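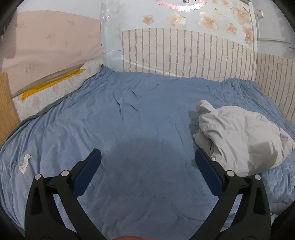 Figure 1. Hand-held gripper over the bed, fingers open. The grey garment is to the right.

Week 4 handout: Notes from the Lodow open day
Robotics and Automation, second semester stream
Prepared by Anežka Kadlec

These notes cover the demonstration session at Lodow on Thursday, March 1, 2018. Read them before the tutorial. If you missed the visit you can still do the written task at the end, as everything you need is here or in the Week 3 reading on end effectors.

Background to the session

Lodow works on handling soft goods: clothing, bedding, towels. The group collects demonstrations with a gripper that a person holds and moves by hand, with a wide-angle camera mounted on it. The recordings are later used to train a policy for an arm. Ho-yin Yuen ran our session and took questions in the second half.

Demonstrations are recorded in ordinary bedrooms and living areas as well as in the lab. Ho-yin's point was that a policy trained on one tidy bench learns the bench. Wallpaper, patterned panels, creased sheets and odd lighting all need to be in the data.

The gripper

Look at Figure 1 while reading this section. The two fingers are black open frames with cut-outs, narrow and roughly triangular. Each has a dark blue textured pad on its inner face. The screw heads mark the joints where short linkage pieces meet the fingers.

The pads do the gripping. On fabric, a textured surface lets you hold a fold with less squeeze. Too much squeeze and the cloth bunches between the fingers, so it won't release cleanly.

Why fabric is difficult

A rigid part has a pose: position and orientation, six numbers. A garment in a heap has no useful equivalent. The garment in Figure 1 has folds and puffed sections, and parts of its outline tell you very little about where a sleeve or hem might be. Bulky items also compress when grasped, so the height you see is a poor guide to the height at which the fingers meet resistance.

The sheet causes trouble as well. It is soft and creased, and it can be picked up along with the garment. Ho-yin called this a double grasp and listed it as the most common fault in their bed recordings.

Note the dark shadow between the fingers. Shadows like this change as the tool moves and can be mistaken for an edge or an object.

Points from question time

Lodow records each task at 2 speeds. The slow version is used for checking labels.
The wide view distorts straight lines near the edges. Compare the door frame at upper right in Figure 1. They calibrate for this before training.
A session runs to 43 demonstrations, with a break partway through.
Force is not recorded on the current tool. The next version, Gamlow, is planned to include it.

Written task

Choose a first grasp point on the garment in Figure 1 and justify it in one paragraph. Then describe how you would detect a double grasp using the camera alone. Maximum 3 pages, including sketches. Submit through the unit page before the Week 6 tutorial.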